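**Thread: Two-handed demos with the black shells, operator and wrist view do not agree**

---

**nyokabi_m**

Good morning to all. I have a problem with our demonstrations and I would like opinions before we record more of them.

The task is a simple one on paper. The robot stands at a long table, takes one plastic shell with the left hand, turns it upright, and the right hand comes to take the other side. Then both hands bring it to the fixture. We show it by remote control with the Stekberg gloves. We have 393 demonstrations from two operators, Eduardo Lobo and myself.

The trained policy does the first part well. It reaches, it closes the left hand and it lifts. Then the right hand comes up, opens, and stays there. Sometimes it waits a few seconds and continues. Sometimes it waits until I press stop. In the last test of 23 trials it continued in 11.

My first idea was that the policy does not see enough of the shell at this moment. My second idea is that we, the operators, are also waiting at this moment, and the robot has learned to wait from us. Eduardo believes the first and I believe the second, so at lunch we are not very good company.

Policy input is the head camera, the wrist cameras and the joint positions. No force.

---

**fernanda_loureiro**

Can you tell how long the pause is in your own recordings? Only the time from "left hand has lifted" to "right hand begins to close". If it is longer than one second in many of them, I would look there first. The policy sees many frames where nothing moves, and it learns that in this position the correct action is no action.

Also, do both operators pause, or only one?

---

**nyokabi_m**

I measured it this morning on a part of the data, 46 recordings. Both of us pause. Eduardo is shorter, but he does a small correction with the left wrist during the pause, and I stay completely still. I did not know this about myself.

I wait because in the headset I cannot judge the distance between the right hand and the side of the shell. The shell is dark and the hand is dark. So I hold the right hand open, look, and go when I am sure.

---

**kalliopi_s**

Please post what the cameras see. It is difficult to give advice about a view that we do not know.

---

**nyokabi_m**

You are right, I should have done this in the first post.

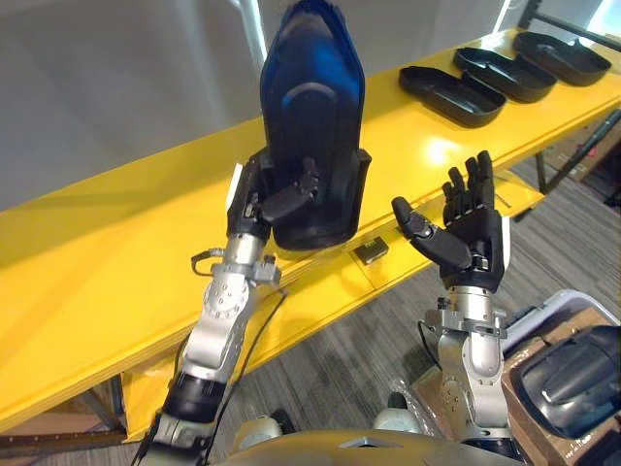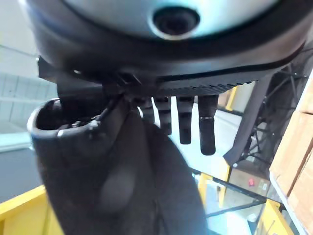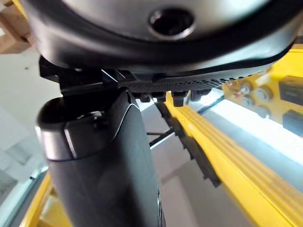 *First: head camera. Second and third: wrist cameras.*

The first one is the position I was writing about, with the left hand holding and the right hand open. The remaining shells wait at the far end of the table.

---

**kalliopi_s**

Thank you. My first impression is that one close finger, in the second picture the thumb, owns the wrist view. In both of them it dominates the foreground, and in the third I can hardly find anything of the hand behind it except the four small tabs below the housing. When the thumb closes on a shell, what does this camera still see? I would guess very little of the part.

I would move the camera mount before recording anything more. More demonstrations with a bad view are only more of a bad view.

---

**garcia_bench**

I do not agree with moving the camera. We had the same discussion last year on a different hand and spent all of March on new mounts. The thumb in the picture was not a problem at the end. The policy used it. It saw where the thumb was against the rim of the part, and this was exactly the information it needed for the grasp. After we moved the camera to the side we got a nice clean view of the table, and the grasp became worse.

Fernanda asked the right thing. It is the pause. The head view shows the grasp clearly: the thumb is on the front face, the fingers are behind. There is enough to see.

---

**kalliopi_s**

For the grasp, yes. But her robot does not fail at the grasp. It fails when the second hand must approach, and for this you need to see the free side of the shell from the right hand. I would like to know what the right wrist camera shows in this second.

---

**elobo**

Eduardo here, the other operator. I had to make an account to defend myself.

My correction with the left wrist has a reason. The bottom part of the shell has raised side walls and they go around the fingers. If the walls do not sit well in the hand, the shell turns a little when the right hand touches it. So I correct before. If we cut the pause from the data, as I think somebody is going to propose, we also cut my correction, and then the robot will push on a shell that is not sitting well.

About the view: in the headset I see a dark part in front of a light gray wall and this is good. When the part is lower, with the yellow table behind it, it is even better for me. What disturbs me is the reflection of the window on the table top, close to the trays. In the afternoon it is worse.

---

**fernanda_loureiro**

I was going to propose it, yes :)

You can treat the two kinds of pause in different ways. Where both arms are almost still, remove frames. Where the left wrist moves and the right arm is still, keep everything. You have joint positions, so a simple speed threshold on each arm is enough. Do not remove the still part completely. Leave a short piece, or the movement will have a jump in the place where you cut it.

---

**raquel_b**

I come from the side of people who teach by hand, so take this with caution. For this kind of movement, have you tried guiding the right arm directly? One person holds the left arm's position with the controller, a second person stands at the table and leads the right arm to the shell. The person at the table can judge the distance with her own eyes and she does not wait. We do it for the tray work at Donmont and the approach is much more fluid.

---

**garcia_bench**

And then you have a person in every camera image in training, and no person when the robot works alone. I would not do this with a policy that learns from cameras.

---

**raquel_b**

We record in two passes. First by hand, only the joints. Then the robot repeats the movement alone and the cameras record the repetition. Nobody is in the image.

---

**garcia_bench**

That works if the shell is in exactly the same place in the repetition. With a soft grip and a part that can turn in the fingers, as Eduardo describes, I doubt it. But I accept that it is better than what I imagined.

---

**nyokabi_m**

Thank you for so many answers. I report what we did until now.

I used Fernanda's method on all recordings, with a threshold for each arm. Eduardo's corrections stayed in. We trained again with the same settings and repeated the same 23 trials. The robot now continues in nearly all of them. I do not write a better number because two trials were disturbed by our own mistake (the shell was placed the wrong way) and we must repeat them.

There is a new problem, smaller. The right hand arrives faster than before, and it sometimes touches the shell with the fingertips before the palm. I think this is the distance problem that I had in the headset, which was hidden by my waiting.

@kalliopi_s, so you also have a point. I looked at the right wrist recordings at the moment of the approach. The thumb covers the part of the image where the edge of the shell should come in. It is free again only when the hand is already very near.

@raquel_b, I would like to try the two passes, but our arms are not comfortable to move by hand. The Veltwood controller has a mode for it, and in this mode the elbow is heavy. How do you manage that?

---

**raquel_b**

We lower the speed limit and let one person support the forearm from below. It takes patience. Do one fast approach in each position of the shell, and do not try to teach the closing of the fingers by hand. Leave this for the gloves.

---

**kalliopi_s**

If you do not want a new mount, there is a cheaper thing. Start the approach with the right thumb more open to the side, and hold it there until the hand is near. It is only a habit for the operator. The camera sees past the thumb for longer, and the policy will copy the habit as it copied the waiting.

---

**elobo**

I tried this today, with the thumb wide. It is strange for my own hand in the glove, after some time the muscle gets tired, but in the wrist view I can follow the edge of the shell until much later. I will record the next group in this way, and I closed the blinds too.

---

**garcia_bench**

Change one thing at a time, please. Blinds or thumb.

---

**elobo**

The blinds are open again.

---

**nyokabi_m**

We will record the thumb group on Tuesday, morning only, so that the light is the same. I will write the result in this thread.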